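From the Workbench: One Table, Finally

If you've been getting this newsletter since August you'll remember that I promised to write about benches "next month," and then wrote about paint, and then about paint again. Well, it's 2021-01-28 and I'm out of excuses, so let's talk tables!

A bit of background for the newer readers. The workshop here in Droltton is one long room with windows down one side and a heater that makes a noise like a goose. For years every surface in it had a job and none of them did it. Glue got mixed where we did the filing. The filing got done where we ate lunch. Parts went down on whatever was nearest and then spent the winter there. I once found a drill bit in the sugar, and I'm not going to tell you how long it had been missing.

So this month I picked one table and decided to sort that one out properly before I let myself touch any of the others. I picked the pale wooden one. I like it more than any of the rest (the grain goes a little pink in places and the corner is rounded, so it doesn't get you in the hip when you squeeze past). It's also the one people gravitate to, which means it's the one that silts up fastest.

Priya Rosenthal came over to help and brought her own label maker, the good one. We started by taking everything off, right down to the bare top, and I really do recommend it even though it looks like a burglary for an hour or so. We had two boxes going, one for things that belonged on this table and one for things that belonged anywhere else on earth. The second box filled up first. Then we needed another second box. There were 11 pencils in there, and I'd bought a new pack just before the holidays.

What goes back on is the hard part. My rule is that if something is fixed down it stays, and if it's loose it has to argue its case. The rail frame was never in question. It's black metal, those long bars run clear across the top, and I find it really useful as a kind of border - stuff on one side, stuff on the other. I've always been a person who needs a line drawn for me, on tables and elsewhere.

The green board was more of a debate. It's flat and pale green, with rows of those little dark cross-shaped holes all over it, and I love it for purely decorative reasons. Priya thought it should go on the shelf. I thought it should live at the near corner where I can see it. We had tea and I won.

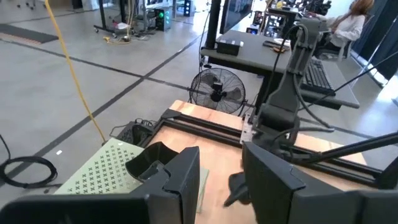
The pale table, with the green board in its corner and a couple of black bits still waiting for a home.

Now, I can hear some of you already. Mortimer Gallagher wrote in the last time I showed a bench and told me, very politely, that his idea of clear and my idea of clear were two different countries. Fair enough, Mortimer! The curved black piece sitting over the board is shaped a bit like a scoop, and it should be in a tray. So should the pronged one lying on the wood. They'll get there. I've found that if I try to house every last little thing in a single afternoon I get cross and shove it all in a drawer, and then I have a tidy table and a horrible drawer, and I've just moved the problem down a foot and a half.

Cables are my other weakness. I don't mind a cable hanging with a bit of slack in it, and I'd rather have a loose loop than one pulled tight as a guitar string. But I do want to know where each one goes. Priya's system is a little flag of tape at both ends with the same word on it. I've ordered a roll of cloth tape, 32 feet of it, and I'm going to work my way around the room one evening at a time. If any of you have a favorite kind of tie that comes off again without scissors, please write and tell me, I've been through so many of the bad ones.

A few things I'd pass along if you're thinking of doing a table of your own. Do it in daylight. Wipe the top before you put anything back, even if you think it's clean (it isn't). Give yourself 20 minutes at the end just for sweeping, as whatever was on the table will have found its way to the floor. And put the kettle on the other side of the room, or you'll end up parking mugs on your nice bare wood by the middle of the afternoon. I've got a ring on the small bench to prove it.

Next up is that small bench by the door, which we call Dernora for reasons that go back to a joke I only half remember. It's got a vise on it, and under the vise there's a coffee can of screws, and under that I couldn't say. I've set aside a whole morning. Priya says she'll come back for it if there's soup, so there will be soup.

Letters about tape, trays, ties or anything else can come to the usual address. And if you lent me a small brass square some time last year, it was in the second box, and it's on the hook by the window for you.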